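Clasamley Percussion Loan Library
Progress report, second period, ending in December

The grant pays for drums, cymbals and hand percussion that school players in Jillolton and Clasamley can borrow for a term. We made 817 loans in this period. Snare drums and practice pads went out most. Bass drums hardly moved, as few families have room for one.

We bought five used drum kits and replaced the heads on all of them. Two ride cymbals came back cracked at the edge and have been written off. Stick and head costs ran almost 20 percent over budget -- we covered the gap from the repair line. 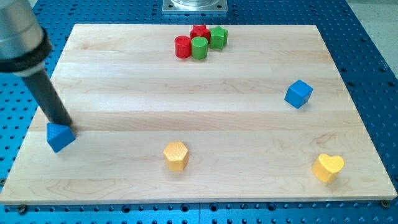 Svyatoslav Koval wrote that the loan term is too short for beginners on full kit, and that his students in Jillolton were handing drums back just as they had learned to tune them. He asked for a second term without a new form. We agree and will start this in the spring.

Still open: the Marulanda congas need new skins, and the hardware order from Rilix is late. We are not asking for a change to the next payment.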